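The fruit bowl, and what ends up beside it

Most homes have one, and very few people remember choosing it. Marcelino Montes has spent the spring asking why.
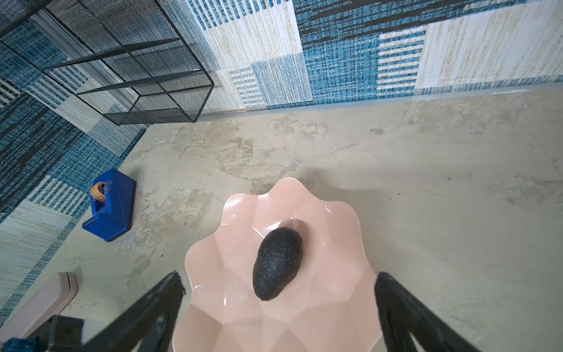

A single avocado in a scalloped pink plastic bowl, with a blue tape dispenser for company.

Marcelino Montes keeps a list of things people put next to their fruit. Keys come first, then post, then phone chargers. After that it breaks up into single entries: a dog lead, a tin of shoe polish, half a jigsaw in a freezer bag, a tape dispenser. He writes them in a school exercise book with a soft cover, and he has been filling it since May last year.

Montes runs a small shop called Fernandes, which he took over from the family of that name and never got round to renaming. It sells kitchen goods, mostly plain ones. There are colanders, washing-up bowls, wooden spoons in a bucket by the door, and along the back wall a long shelf of bowls. He says the shelf brings in less money than the mops do, and that he would close the shop before he gave it up.

"People come in for a bowl and they tell me what size," he says. "Then I ask what's going in it, and they have to think."

The answer is usually fruit. When he asks which fruit, there is a longer wait. A family that gets through a bag of apples every couple of days needs something wide and fairly heavy. A person living alone who buys one avocado and two lemons needs something else, and the big bowl they had in mind will fill up with batteries and takeaway menus before the week is out.

The exercise book began with a customer who brought a bowl back. She had bought a large one in white china, and she said it made her kitchen untidy. Montes offered her a refund, and then asked whether she would tell him what was in it. She went through it from memory. There was one satsuma. The rest was hair ties, a bicycle light, stamps, a reel of green thread and a letter from the school about swimming. He gave her the money and sold her a smaller bowl and a drawer tray.

Since then he has asked anyone who seems willing. There are 200 kitchens in the book now. Some entries are a single line. Others run over the page, with a small plan of the worktop drawn in biro and an arrow to show where the window is.

A cheap bowl and a good one

The bowl in our picture is one of the cheap sort, and Montes has time for the cheap sort. Plastic is light, it doesn't mind being knocked, and it can be washed in the sink with everything else. The wavy rim on a bowl like this looks like petals, and inside, the walls are made up of flat angled panels that catch the light. He calls these "jelly mould bowls", although he admits that no supplier lists them under that name.

"A plain plastic bowl looks like something you'd mix plaster in," he says. "Put a wavy edge on it and people will leave it out on the side. It's the same amount of plastic, near enough."

Colour is a matter he has changed his mind about. He used to tell customers to buy white or clear, on the grounds that fruit has enough colour of its own. He now thinks this works for oranges and not much else. Dark fruit disappears in a dark bowl, and a nearly black avocado is the clearest case. Against pale pink it can be found at once. In the brown stoneware he sold for years, an avocado could sit under a couple of bananas until it was past saving.

Glass has the opposite trouble. Everything shows, including the dust at the bottom and the sticker that came off a pear. Wire baskets let the air through, which fruit likes, but they mark soft skins, and small things such as kumquats fall out. He sells both kinds all the same. He sells a wooden one too, made by a firm called Turance, and tells everyone who buys it to wipe it out and dry it properly. Hardly any of them do.

One avocado at a time

Avocados come up a good deal in the exercise book, and they are the fruit people complain about most. They are hard in the shop, hard the day after, and then there is a short stretch when they are right and everybody is out at work.

The advice Montes gives is ordinary. Keep them on the side until they give slightly when pressed near the stalk end with the flat of the thumb. Press gently and only once a day, as every squeeze leaves a bruise. When one is ready, either eat it or put it in the fridge, where it will hold for a couple of days. To hurry one along, put it in a paper bag with a banana and fold the top over. To slow one down, keep it well away from the bananas, and from apples too.

Colour helps with the dark, pebbly-skinned kind, many of which start green and deepen as they ripen. It isn't a complete guide. Some are dark and still firm, and the thumb is the better judge. Smooth-skinned varieties may stay green the whole way through.

He prefers to see an avocado on its own, or with one other, in a bowl that fits. In a deep bowl full of fruit the ones at the bottom carry the weight of the rest, and soft fruit goes first where it is pressed. A shallow layer is easier to look over in the morning. Anything starting to turn can be taken out before it spoils its neighbours.

This has made him unpopular with one supplier, Clarnorska, whose best-known bowl is very deep and very handsome. He stocks it in the window. When customers ask, he says it is excellent for salad.

The things at the side

The tape dispenser was the entry that got him interested in what he calls the edge of the bowl. Most people he spoke to were fairly strict about what went in with the fruit. They were much less strict about the space next to it. A bowl seems to mark a patch of worktop as a place where things may be left, and the patch grows outwards.

Tape is a good example. It is wanted for parcels, for birthdays, for a ripped page, for closing a bag of rice. It has no proper room. In the book it turns up in 13 kitchens, and the people in those kitchens gave much the same account: it was used there once and it stayed. Scissors do the same, but scissors are more often put back, perhaps through worry about children.

A bright dispenser does better than a dull one. Montes says he sold a grey one for years under the Zorkard label and had customers come back for a second, having lost the first. He moved to red and blue and the repeat sales stopped. He describes this as bad business and has carried on with it.

He doesn't think the side of the bowl needs clearing every night. His own suggestion is to pick it over when the fruit is topped up. Whatever has been used since last time can stay. The rest goes back to wherever it lives, and if it doesn't live anywhere, that is worth sorting out on a separate day with a cup of tea.

Where the bowl stands makes a difference as well. A bowl beside the back door collects keys and gloves. One near the kettle collects teaspoons, vitamins and the odd teabag. One at the end of a table collects paper. Montes had a man move his bowl from the hall end of the worktop to the hob end, and the post went with it, which was worse. It is now on the windowsill, where there is no room for anything but the bowl. The post has gone to the stairs.

Sun is a point against windowsills. Fruit in direct light ripens unevenly and the side facing the glass gets warm. A sill that faces north is fine, and so is one with a blind.

Keeping it clean

A bowl with a shaped rim needs slightly more washing than a smooth one. Dust and crumbs settle in the dips and in the corners where the panels meet. Warm water and washing-up liquid will shift it, with an old toothbrush for the angles. Montes does his when it is empty, which in his house means every 5 days. Don't use a scouring pad on shiny plastic. It leaves fine scratches that go cloudy and hold the dirt.

Check the base before putting any plastic bowl in the dishwasher. If there is no mark to say it is safe, wash it by hand. Let it dry fully before the fruit goes back, as damp at the bottom brings on mould. A folded sheet of kitchen paper under soft fruit will take up any juice and can be thrown away when it is marked.

Worktops with a marbled pattern hide a lot, he adds. A cream and grey swirl will cover a coffee ring and a good many crumbs, and the only way to find them is to lift the bowl and run a hand across. He does this in other people's kitchens without thinking and has been told off for it by his sister.

The exercise book is nearly full. Fernandes will have its bowls out on a table at the front of the shop from 27th March, arranged by the fruit they suit, with a stool next to it for anyone who would like to describe their worktop. Montes has bought a second book, the same make, with 20 more pages.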